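Switching the pantry over to bulk

Back in April I stopped buying most of our dry food in boxes. The grocery store in Parsons that we used for years cut its baking aisle in half, and the next closest one is a long drive. There is a bulk store on the way to my job called Skiltus, so I started going there instead. A few people asked how it was going, so I'm writing it down.

The store is one big room with bins along three walls. You bring your own container or use their bags. They weigh the container first and write the weight on a sticker. The first time I forgot to do this with a glass jar and paid for the jar as if it were rice. Check your sticker before you fill anything.

They have 87 bins of dry goods, going by the numbers on the lids, plus spices behind the counter. I buy oats, rice, two kinds of lentils, popcorn, cornmeal and raisins. I don't buy flour there anymore. Ours had weevils by the second month, and I had to empty the whole shelf and wipe it down with vinegar. It may have come from somewhere else, but I freeze all grain for four days now before it goes in the cupboard. 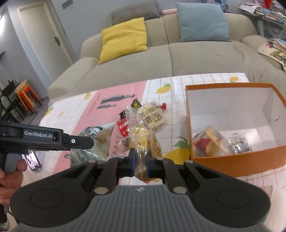
The bags are fine for getting things home and not much use after that. A twisted top works itself loose, and a soft bag won't stand up on a shelf. I used clothespins for a while. Then I ordered a set of square plastic tubs from Naltelon, and those have held up except for one lid that cracked in the dishwasher. The tubs say top rack only. I had it on the bottom.

Labels took me longer than they should have. Masking tape and a marker work. I write the name, the month, and the water ratio for anything that gets boiled, so I don't have to look it up. Red lentils and yellow split peas need different cooking times and I have mixed them up twice.

As for money, I kept receipts for the first stretch and we spent $136 on dry goods, against roughly $200 for the same number of weeks before. Part of that is buying less cereal. Spices are where the price difference is biggest. Nuts cost the same or a little more than in the store, so I wait for a sale.

Next I want to try dried beans in larger amounts, if I can clear the bottom shelf. At the moment it has the slow cooker on it and a case of canned tomatoes we are still working through.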